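I have lived in four apartments and one rented house, and in every one of them the keys ended up on the nearest flat surface to the door. I used to think of this as a failing. I don't anymore. My opinion, after a long time of owning keys and losing them, is that most homes should give up on the idea of every key having a hook, and should decide with some care which keys deserve one.

The usual advice goes the other way. Buy a rack, put it by the door, hang up everything you own that opens something. I followed that advice when I moved to Usumholm. I bought a board with 10 pegs and screwed it to the wall next to the coat closet. In a month it held two dog leashes, an umbrella strap and a key I could not identify. The house key was on the table. The car key was on the table. They were there because I come in with a bag in one hand and the mail in the other, and a table will accept a key from any angle. A hook wants me to find a ring, hold it open side forward and aim.

That aiming is a small thing, but it has to be done every day, at the moment when a person is most tired and most loaded down. Habits that ask for effort at that point do not last in my house. They may last in yours. I know people who hang up their keys without fail, and I have noticed that nearly all of them have a hook within reach of the door handle and nothing flat nearby.

Where there is a flat surface nearby, it wins. Three hooks on the wall, one small dark key on the last of them, and the silver bunch lying on the table:
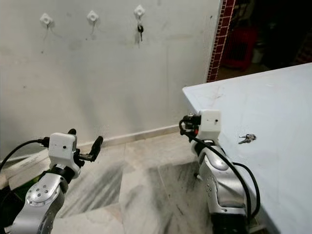 Annunziata Fontana: I disagree with the part about giving up. My mother kept hers on a nail and never once lost them in that house. If there is a table by the door, move the table.

I have thought about that reply more than I expected to. Moving the table is a fair answer for someone with room to move it. In a lot of homes the table by the door is also the place where groceries get unpacked and forms get signed, and it is by the door because there is nowhere else for it. I am also not sure the nail was what did the work. One nail with one set of keys on it is a different arrangement from a rack. There is nothing to choose. My board with 10 pegs asked me a question every time I walked in, and the question was which peg.

So here is what I would argue for. The hook is for the key that is rarely used. The shed key, the meter cupboard key, the spare for a neighbor, the key to the bicycle lock that only comes out in warm weather. These are the ones that truly vanish, for the simple reason that they are not handled often enough for anyone to remember where they were last. A key like that should hang alone, in plain sight, and it should have a tag if it isn't obvious what it opens. Hanging it takes effort, but the effort comes up a few times a year and I can manage that.

The everyday keys can live on the table. They need a fixed spot on it, and the spot should be small. I use the corner farthest from where I eat. Some people like a dish. I had one and stopped using it when it filled up with coins, batteries and the little bread bag clips, and the keys sank to the bottom. A bare corner can't hide anything. If there is a receipt on top of the keys, I can see that there is a receipt there and move it.

The other half of the matter is the ring. In January I took every key I had to the counter at Purves, the hardware store, and asked which ones were still worth carrying. Kirsty Gourlay laid them out in rows and sorted them by blank, which took her less time than it had taken me to get them off the ring. I had brought 18 keys. I could name the lock for seven of them. She could tell me that two were the same key cut twice, that one was for a cheap padlock, and that another was so worn it would probably stick in the lock before long. The rest we could only guess at.

I went home with a much lighter pocket and a jar of strangers. I still have the jar. I can't throw away a key, and I don't think I am unusual in that, but I no longer carry them.

What I carry now is split up by use. House and mailbox are on one ring. The car key is by itself. The key to the storage unit on Triltis Road stays home, on a hook, where by my own rule it belongs. Small sets are easier to put down, easier to pick up, and much easier to tell apart when more than one of them is on the same tabletop. A pair of brass-colored keys does not get confused with a single silver one, even by someone in a hurry.
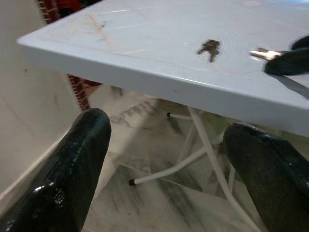 **Filed under: Entryways and Hallways**

Color does more of this work than labels do, in my experience. I bought plastic caps once, the kind that slip over the head of the key, and they were fine until two of them split. If you are getting a copy made anyway, ask if it can be cut in a different finish from the one you have. It may cost a little more. At Purves the difference on mine was small enough that I didn't ask about it.

I will grant one thing to the rack people. Guests do better with hooks. When my cousin stayed in the apartment on Fulevero Street she hung the spare up every night, because it wasn't her house and she was being careful. The day she left, it was on its peg and my own keys were under the newspaper. I had to move the newspaper.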